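By November the budget for the new arm stood at two columns, and Priit Kazlauskienė had filled in only the one headed Wanted.

"Vanags quoted 536 for the fingers," said Zane Avotiņš. "Hullero quoted 206."

"Each?"

"It doesn't say. I asked, and they sent me a calendar."

Priit wrote 206 in pencil, lightly, so that it could become 412 without anyone getting upset. The plug went on being a plug. So far as the spreadsheet was concerned, it was the cheapest thing in the building and the one taking up the most wages.
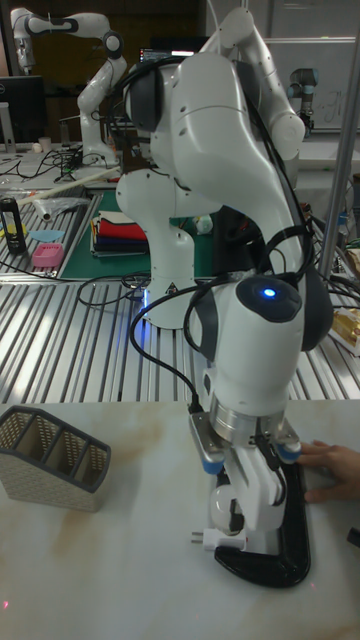

"Borgate want to know if we'll take the service plan," Zane said.

"What does it cover?"

"Visits."

"Do they mend anything on these visits?"

"That's the other plan."

She added a row for visits, then one for biscuits, about 112 for the year, and felt she was getting the hang of capital spending. Upstairs would strike out the biscuits and feel they had been firm. The arm would go through underneath.

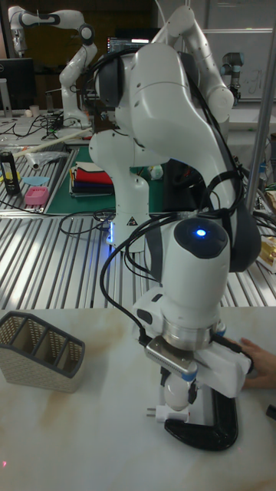
"And what happens if they only give us half?"

"We buy the fingers and wait a year for the rest of it."

Zane saved the file as Final 2.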